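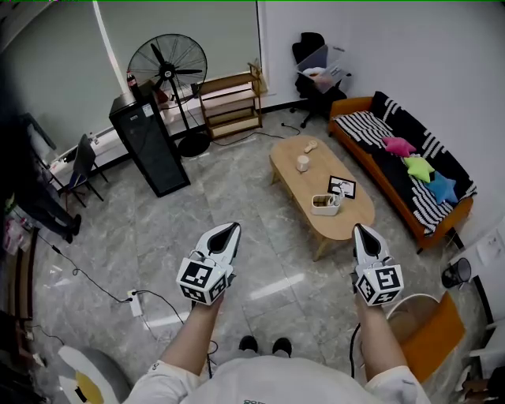
4.2 Comparing the two hand-held grippers

I should own up to a bias before going any further. I had been using the Draltley pair for most of a year when the Dranora pair arrived at Laltstead, and my hands had got very used to them. So when I say the Dranora felt odd for the first hour or so, please read that with some suspicion! Both pairs are held by the operator, one in each hand, and both carry a cube covered in square fiducial markers near the handle. What differs is the jaw. The Draltley closes two flat, parallel pads, while the Dranora has a pointed jaw section with a dark, teardrop-shaped panel on the inside (Figure 3 shows the Dranora pair held out ready over the oval coffee table).

We ran 16 household tasks with each pair, all of them in the living-room set-up. They ranged from dull (move a cup from one end of the table to the other) to quite fiddly (stand a picture frame upright beside a box without knocking it). I did every task myself, and then a second operator did the same list with the order shuffled. We both started with the Draltley, and looking back I'd swap that for one of us, as whoever goes second with a new tool already knows the room.

On small, hard objects I came down firmly on the side of the Dranora. The point gets in beside things. Picking a small object out of a storage box with the Draltley meant nudging its neighbours out of the way first, and I often had to tip the box a little with the other hand. With the Dranora I could mostly go straight down. Our success counts say the same thing in a less excitable way: 13 tasks were finished without a drop by both operators using the Dranora, against nine with the Draltley.

Soft objects went the other way. The star-shaped pillows on the sofa were the clearest case — the wide pads of the Draltley take a good fold of fabric, but the pointed jaw tended to pinch a small bit at one corner and let the rest swing. The second operator got round this by using both hands on every pillow. I was stubborn and kept trying with one, so some of the gap between our scores on that task is down to me. The throw was easier than I'd expected with either pair, provided you grabbed it near the edge.

Tracking was handled by Guerra for both pairs, with the same settings throughout. I had worried that my forearm would hide the cube whenever I reached across my body, and it did now and then, usually on the left. Sessions with long gaps in the pose track were thrown out and done again. There were eight of these altogether, split evenly between the two pairs, so I don't think the markers favour either design.

Then there are the cables. You can see one in Figure 3, running from the right-hand gripper towards the floor. I found I was planning my steps to suit the cable, especially when walking from the table to the sofa, and I turned the same way every time. That habit will be in the recordings from both pairs, and anyone training on them should bear it in mind. We come back to it in Section 5.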